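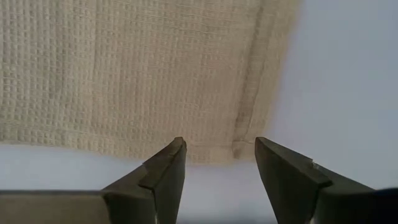

Workshop notebook, 10 May 2025

Skellance 2-stroke, charging fault

Third go at this one. The owner says the battery goes flat on any ride with the headlamp on, and the last garage sold him a Bassi regulator for it. I don't believe it was ever the regulator. The old one came back in the box with the scooter and tests the same as the new one.

Stator resistance is within the book figure, for what the book is worth. It gives one value for two different windings and doesn't say which model year it means. Engine number ends 341, so it ought to be the later type. The plug says otherwise.

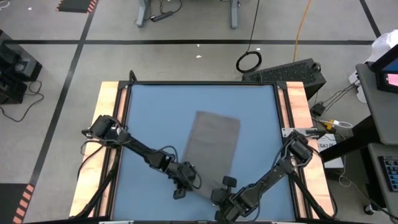

Earth strap next. Painted frame, painted bracket, and a star washer that has never bitten into either. Took both faces back to bare metal and refitted with a new washer. All the small parts went on a grey cloth laid flat on a blue top, same as the one in the photo, so the screws don't roll and can be found again. Voltage at idle is up a little. I'd like to call that fixed, but I said the same in September after changing the rectifier plug.

Utell want to send us their lithium battery to try in it. The leaflet claims it will cure "most starting complaints". It won't cure a bad earth. Told them no for now.

Still to do:
- ride it for an hour with the lights on, then measure again
- ask Initz whether their loom has the thicker brown wire or only says so in the catalogue
- flywheel magnets - borrow the tester before blaming them

No bill until it has done 2 evenings without going flat.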